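About Us | Beltness

Hi, I'm Beca Penry, and I run the floor at Beltness. I started here on the packing bench, back when we were 7 people and one very loud radio. We finish and sort metal rods for shop fittings (yes, it's as glamorous as it sounds!), and on a good day 2000 of them go out the door.

For years every one of those got picked up, turned and set down by hand. Wondimu Negussie did it longer than anyone and his shoulders let him know it every night. So in December we put the first arm to work, and Wondimu is the one who decides what it does all day. He plans each new move in simulation first, fusses over it, then calls the rest of us over to pick holes in it.
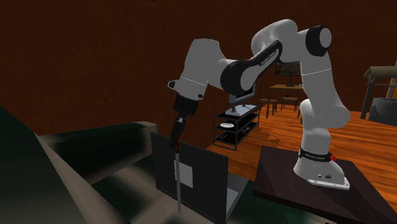

Did anyone lose their job when the arms came in?

Everyone who was on the line is still with us, mostly in different spots. Khanyisile Mthembu went from loading to checking finished work, and Jad Rizk moved over to maintenance after a course he'd been asking me about forever.

It wasn't all smooth. The first schedule had folks standing around waiting on a machine, which drove everybody nuts, so we tore it up and let the crew write the next one. They also asked for shorter Fridays, and they got them.

Our biggest order so far was for Grirnalus, and we still do small runs for Moussa, the shop down the street. If you've got rods that need finishing, or you want to come work with us, stop by and ask for me or Jad. The coffee's pretty decent now.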